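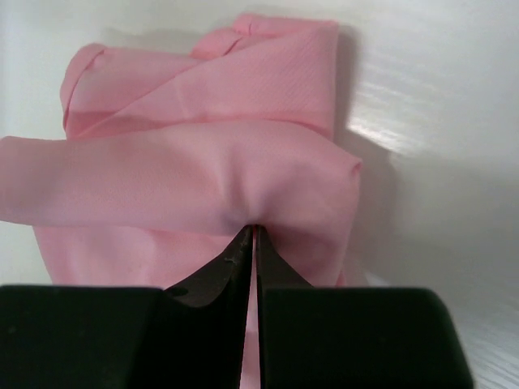
Workshop arm gets new fingers and a cloth-folding routine

Feb 7, 2020

Members of the shared workshop at Pavmont have fitted a new pair of fingers to their bench-top arm and are now running it on fabric. The arm, known as Koubek after the street where its first parts were stored, was built to move small rigid parts between trays. Work on soft material began after the old parallel jaws were taken off for repair.

The new fingers are black, with a broad base and a tapered tip. They were drawn by Eduard Tichý, who looks after the gripper side of the build, and printed on the workshop's own machine. The broad base carries the mounting screws and keeps the finger stiff. The narrow tip is meant to get hold of a small amount of cloth without dragging the layers next to it. In the tests the fingers come down on a folded pink cloth and pinch it near the middle, where the fabric creases together above the tips.

Tichý said the earlier jaws, which had flat pads along their full length, were a poor match for cloth. "With a flat pad you get whatever is under it," he said. "Sometimes that was one layer and sometimes it was the whole stack. A point at least gives you a place to aim."

The tips went through 6 versions. The first were too thin and bent sideways when the fingers closed. Later ones had a thicker root, and the slope between base and tip was moved back so that the base would not touch the work before the tip did. The finger now fitted is the last of the set, with one change to the screw holes. Both fingers are cut from the same drawing, mirrored.

Closing force is set in software. The gripper motor is a small geared servo driven by an Arkton board, which reads motor current and stops the fingers when the reading passes a limit. For rigid parts the limit was fixed. For cloth it is now stored with each routine, as a thick fold needs more travel and more force than a single sheet. The board also logs finger position at the moment of the stop. Tichý said the position reading is the more useful of the two, and that he would like to use it to estimate how many layers have been caught. He has not yet done so.

A small camera is mounted at the wrist and looks along the fingers towards the work. Its picture is used to choose the pinch point. Glare from the pale, glossy work surface has been a problem for the routine that finds the edge of the cloth, which tends to treat bright patches and shadows as edges of their own. The group has tried moving the lamp and lowering the exposure. A matt sheet has been suggested, but the glossy surface is easier to wipe down and has been kept for now. Plain fabric with no pattern or label gives the software little to follow inside the outline, so most of the useful information comes from creases and from changes of tone between layers.

The control program is called Plerneo and runs on a second-hand desktop computer beside the bench. It was written for the tray work and is being changed in stages. The part that plans arm motion has been left alone. The part that decides where to grip has been rewritten, and now takes a point and an angle where it used to take a slot number. A person can still set both by hand, and most of the cloth runs so far have been done that way - the automatic choice is switched on only for single pinch-and-lift tests.

The group has set a limit of up to 2,000 closing cycles on one pair of fingers before they are taken off and checked for cracks at the root. Spare pairs are kept in the drawer under the bench with the fasteners.

Two jobs are next on the list. One is a softer coating for the tips, where several materials will be compared on the same cloth. The other is a routine for turning a folded edge over and laying it flat, which calls for the wrist to rotate while the fingers stay closed. The wrist joint has some play in it at present, and the bearing will be replaced before that work starts.

An open evening is planned for June, when the arm will be run on the bench. Drawings for the fingers, the wiring list for the gripper board and the current version of Plerneo can be copied from the workshop computer on request. Members who want bench time with the arm should put their name on the sheet by the door, and should check that the gripper limit has been set back to the value for rigid parts when they finish.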